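Search the archive Go Advanced

Re: [list] Belleo hand-held gripper, anyone tried it?

> Greenwood wants 2,201 for the Belleo kit, and Dikodska has one
> for 1,070 without the software. Is the difference worth it, or am
> I paying for a nicer box?

Partly the box. It's a very nice box.

We've had the Belleo since April and logged 600 bed-clearing runs with it. The fingers open wide and track well. The software exports when it feels like it, usually right after you've given up and opened a ticket. Support answers in a day, cheerfully, with a link to the manual you already read. 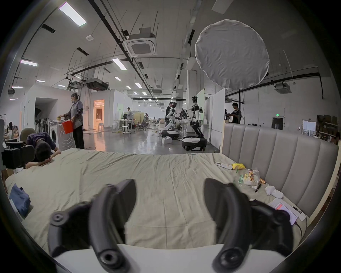 Su-bin Song

The bed is our usual test: remote, pen, snacks and a tablet on a wrinkled sheet. Remotes are easy. Pens on fabric are where you learn new words. If you can write your own export script, buy the cheap one and spend the rest on spare fingers.

2 comments

Allo: Does the 1,070 one come with the same fingers?

pkettle: Paid 800 for mine used. The manual was missing, so support had nothing to send me.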